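2 April 2020

The toy shelf is finished, or at least it has stopped changing. It is one light wooden board with white edges, set near the back wall, and it holds three small trucks: two orange and green, one white and green.

In February everything lived in a single deep tub. Getting one truck out meant tipping the lot onto the floor, and about half of it went back. Darcy Friesen suggested a low open shelf with a fixed limit per board. I tried 10 vehicles first, then 6. At 6 they had to be parked nose to tail and the back row was never touched. Three leaves room for a hand on either side, so that is the number for now. The rest rotate through a box in the hall cupboard.

Notes on the setup:

- The background is four deep blue panels with white line-drawn leaves and orange-brown circles. I had doubts about so much pattern behind small objects, but orange reads well against the blue.
- The floor is a pale beige-grey. Blue things show up on it at once, crumbs less so.
- The two orange and green trucks stay side by side. The white and green one goes on the right.
- Snacks have no assigned place yet. The orange bag and the blue round container are both still on the floor.

Montserrat Toledo asked whether labels would help. I printed a set and used 2 of them before deciding the trucks were label enough.
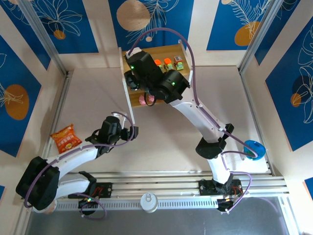
The hall box needs a lid that closes with one hand. The present one takes two, and it catches on the cupboard door – I'll plane the door edge first and see if that fixes it.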